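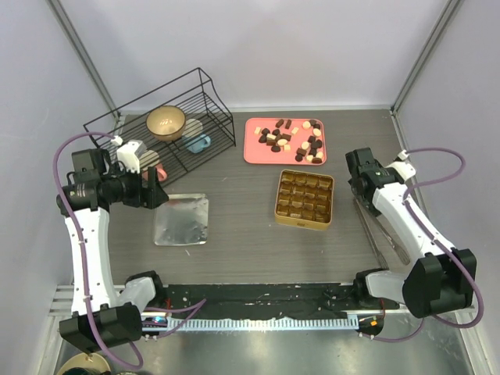 The chocolate station, with the gift box still to be packed.

Course notes, week nine: packing the box
Two-Arm Manipulation for Beginners, taught by Ok-hee Bang and Hubert Marti

Welcome back, everyone, and thank you for the very thoughtful lab reports - I read all of them over the weekend with a pot of tea, and I have only good things to say apart from the spelling of "gripper." This week we leave the foam blocks behind and start on the task most of you have been asking about since February, which is moving loose chocolates from the pink tray into the gold gift box.

The box has sixteen compartments in a four by four grid, and each one takes a single chocolate. That sounds easy when you say it quickly! Please spend a few minutes looking at the pieces before you write any code. They are dark, brown and cream, and some are round while others are oval or nearly square, so a grasp that suits one of them may be quite wrong for its neighbor. The pieces that sit close to the rim deserve extra thought, and so do the ones that touch each other. Svetozár Říha will go over approach angles on Tuesday, and I do hope you will bring him your hardest cases, he enjoys them.

The silver tray and the dish rack stay on the table for the whole unit. Your planner has to know where they are, so measure them at the start of your session and write the numbers in your notebook (in pencil, for reasons you will discover).
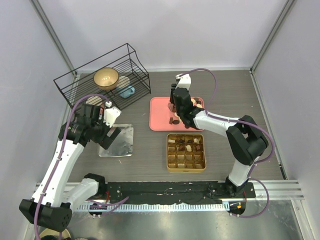

Two rear rows begun, with one compartment in the second row still open.

A word on filling order. Most teams like to begin with the back of the box and work toward the front, and I think that is sensible, though you are welcome to argue with me. If you leave a gap, as in the second row here, your program should record which compartment it is and be able to come back to it. Please don't write code that only counts how many pieces have been placed.

For the report, each team should hand in:

A sketch of the table with your measurements
A log of 50 attempted grasps, including the poor ones
Half a page on what you would change next time

The report is worth 90 points, and the remaining points for the unit come from the demonstration on Saturday, May 18, 2024. Gun-woo Bae and Ha-rang Yoon will be in the lab most afternoons before then, so do go and talk to them, even if your question feels small.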